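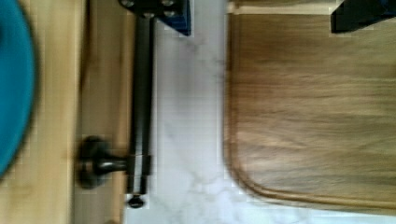 How many demonstrations should you record before you train anything? Fewer than you'd guess for the first try, and then quite a lot more. For our kitchen tasks I ask each pair to record 26 good ones, train on those, watch what the arm gets wrong, and only then go on to 80.

Course notes, May
Samah Lamrani

I know it's tempting to sit down on Monday with a big pot of tea and record all 80 in one go (I did exactly that my first year, and threw most of them out!). The trouble is that your hands fall into a habit. You start the arm in the same spot, you come in over the cutting board at the same angle, and the policy learns your habit very nicely and very little else. So please move things between takes. Slide the board a little, turn it, start high one time and low the next, and let your partner choose the starting pose when you've run out of ideas.

A word on the wrist view, which is the one most of you forget to check. Play back a few seconds of it after every take. The fingers should show at the top, and some blur while the arm travels is fine; we keep those takes. What we don't keep is a take where the view stays smeared right through the grasp, when the model most needs to see where the fingers are. Slow down there, slower than feels natural.

Failed takes go in their own folder, labeled with what went wrong in plain words. "Missed the handle" is plenty. Luana Xavier will use them in her session on recovery, and she'd love more than she got last time.

Save everything under your pair's name on Hamo, and write down who was driving. Hold back 8 takes for testing and don't peek at them while you tune. Bring your playback notes to the next lab.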